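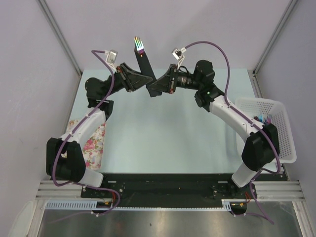
Fig. 1. A long-handled brush with coloured bristles, held on a slant above a pale blue tabletop.

Week 7: Bristles, handles and looking after your brushes

Last week I rambled on about paper for far too long, so this week it's brushes, and I promise to get to the washing-up part before the break!

Start with the bristles. Natural hair has tiny scales along it and holds a lot of water, so it suits thin washes. Synthetic fibre is smoother and springier, and it puts up with acrylic far better. I learnt on hog hair and still reach for it when the paint is thick (old habits). If you only want to buy 2 brushes this term, get a medium round and a wide flat, both synthetic. The Flundora student ones are fine. The Calado ones are nicer, but I'd wait until you know what you like.

Handles next. Long handles are for standing at an easel, with your hand well back and your whole arm moving. Short ones are for sitting down and fussing over details. Try both in the exercise and see how different your line looks, it surprised me when I first did it.

Now, washing. Wipe off the spare paint first, on a rag or old newspaper. Rinse in cool or lukewarm water, then work a bit of plain soap into the bristles with your fingers, right down near the metal collar, which is where dried paint hides and splays the hairs. Rinse again, shape the tip, and dry it lying flat. Please don't leave them standing in the jar overnight! I've lost some lovely brushes that way at the Andstead studio.

Exercise (45 minutes): fill one sheet with strokes, light pressure at the top, heavy at the bottom. Then turn the brush round and scratch into the wet paint with the other end.

Reading: pages 38 to 45 of the course booklet. The Drestwood group have a shorter session, so you can leave out the part on varnish brushes.

Bring a rag and a jar with a lid next time.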